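# Paying for the bus should be boring
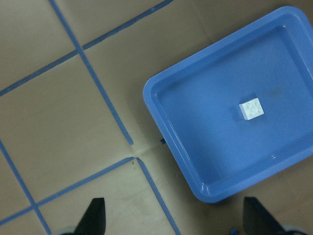 Clirkanska Newcomers' Club, Opinion Pages

by Concetta Ruggiero
February 16, 2020

I moved here in July from a city where I never thought about how to pay for a bus. You bought a ticket at the newsstand, you stamped it when you got on, and if you forgot to stamp it you paid a fine and felt stupid for the rest of the day. I lived like that for most of my life and I never once heard anyone at a dinner table talk about fares.

In Clirkanska people talk about fares all the time. At the last club dinner we spent most of the pasta course on it.

The system is called Tokenell. You load money onto a card, tap when you board and tap again when you get off, and the card works out what you owe from how far you travelled. If you forget the second tap, it charges you as if you had stayed on to the end of the line. For the 18 that means all the way to Lenora, past the quarry and the garden centre. I have never been to Lenora. According to my card I have been there many times.

I understand the reasoning. Somebody who rides two stops shouldn't pay the same as somebody who crosses the whole city. Ettore Cattaneo made this argument to me at length, and he is right that on paper it is fairer. He rides two stops. But fair on paper is only part of what a fare has to do. It also has to be something a tired person can get right with a bag of groceries in one hand and a child in the other, while the back doors are already closing.

The old flat ticket was unfair in a small way to nearly everyone. The new one is fair to people who remember and quite hard on people who don't. When I look at who forgets, it is mostly newcomers and the elderly. Primo Grasso is 92 and takes the bus to the Colombo market twice a week. He holds the card in his teeth so he won't lose it getting down the step, and then he is on the sidewalk with the card still in his teeth and the bus is gone. You can ask for the difference back. There is a form, and you have 10 days.

I filled in the form in the fall. The office was polite and the money came back, less than the price of a coffee. It took most of a morning.

Noemi Sala says I am homesick and have picked the bus to be homesick about. She may have a point. When you move countries the big things are so big that you don't complain about them. You complain about light switches being on the wrong side of the door, or bread in plastic bags, or stores that close at six. I have done all of those. I got used to the light switches in a week, though, and I am still not used to this.

What I would like is simple. Put a cap on it. If a card has been tapped on and not tapped off, charge the middle fare and leave it there. The people who cheat would save a little. They were cheating before, too, and the inspectors on the 18 know most of them by sight. Or keep the distance fare on the 3, which goes out to the airport and really is a long trip, and go back to one flat price for everything inside the ring road. Ermanno De Luca drove buses for years back home and he thinks the flat price would speed up boarding as well. He says the delay is at the doors, with people turning around to go back and tap.

I don't want the newsstand back. There isn't one at my stop anyway. The buses here are clean, they kneel at the curb, and in January they were warmer than my apartment. The timetable on the pole tells the truth, which was new to me. A city that can manage all that can manage a fare I don't have to think about.

The transit office is taking written comments until the end of the month. Mine is already in the mail. If you want help writing yours in English, come a bit early to the next dinner and bring your card.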